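Programs > Community Meals > Reports > July progress report

Prepared by Esi Akpalu, Program Manager, for the Nolen Fund

The Rekance community kitchen served 700 meals in July, against a monthly target of 1,000. The shortfall reflects the late opening of the second site, where plumbing approval is still outstanding. Enrolment in the home delivery service reached 54 households.
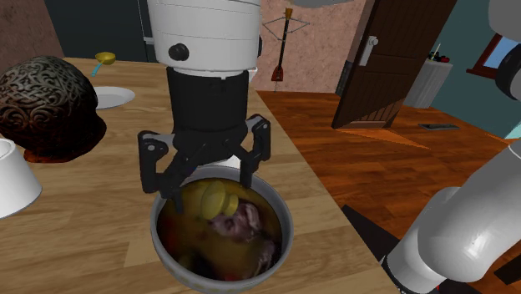

Expenditure remains within budget, although cold storage costs have risen and will need to be reviewed next quarter. Noemi Carbone has completed food safety training for 4 new staff. Friday deliveries now leave at 10 am – an hour earlier than before – at the request of older clients.

We seek the Fund's approval to carry unspent wages forward to the second site.

Contact | © Rekance Community Meals | Back to top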